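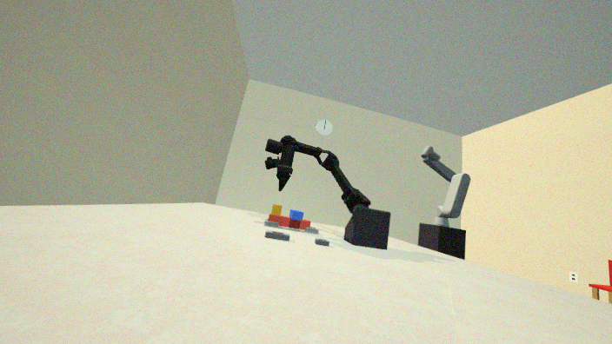

Platmont Manipulation Data Project
Progress report to Graken, second period

1. Status

Collection in simulation is on schedule. The set now holds 1,740 accepted demonstrations of the block placement family, all generated in the two-arm tabletop scene agreed at the end of the first period. Collection on the physical cell has started later than planned, for the reasons given in section 4. Spending is within the approved budget and no change to the total is requested.

2. Scene and task definitions

The scene was frozen in October. It consists of the table, the black arm, the light gray arm, the red slab on its tray, the yellow and blue cubes, and the loose gray pieces. Wall colors, the clock, the outlet and the red chair are part of the room model and are kept in all episodes, so that the vision encoder is trained with some background content. Lighting direction and table shade are varied between episodes. Room geometry is not.

All demonstrations in this period use the black arm only. The light gray arm is loaded and held in its raised pose. It will be used in the handover tasks, which belong to the third period. We considered removing it from the single-arm episodes and decided against it — a policy trained without the second arm in view would have to be adapted again once the handover work begins.

There are seven task variants. Four involve moving a cube to a new position on the slab, two involve moving a cube from the slab to the table, and one involves placing a cube on the small gray tile. Start positions are sampled on a grid with added noise. Episodes in which the sampled positions overlap are discarded before the operator sees them.

3. Collection and review

Operators drive the arm through the Orex teleoperation interface. Each episode stores joint positions, commanded velocities, gripper state, rendered views and the object poses from the simulator. An episode is closed when the operator marks it complete or when the limit of 40 seconds is reached.

Acceptance is in two steps. The first is automatic: final object pose within tolerance, no contact between the arm and the table, no joint limit event. The second is a manual review of a sample from each batch. In the first batches, reviewers flagged long pauses above the target, where the operator stopped to check alignment before lowering the gripper. These pauses were being learned. The trimming script now shortens any stationary segment over a fixed length, and the earlier batches have been reprocessed with the same setting.

A baseline policy was trained on the accepted set at the end of the period. It performs well on the slab-to-slab variants. It is weak on the gray tile, where the approach passes close to the base of the arm and the operators themselves used several different wrist orientations. We have written a short operator guideline fixing one approach for that variant and will re-record it in full.

4. Deviations from plan

The physical cell at Trummer was not available for the first part of the period. Once access was given, the camera calibration had to be repeated twice. As a result only 27 real episodes have been recorded, all of them slab-to-slab. They have been used to check the file format and the time synchronization, and have been kept out of training.

The episode format changed once, when object poses were moved to a separate stream. A converter is included in the delivery.

5. Next period

Re-recording of the tile variant comes first, followed by the handover tasks with both arms. Real collection will continue at Trummer in half-day sessions. We ask Graken to confirm before the handover work starts whether object poses should remain in the delivered files or be supplied on request only, as this affects storage and the layout of the final release.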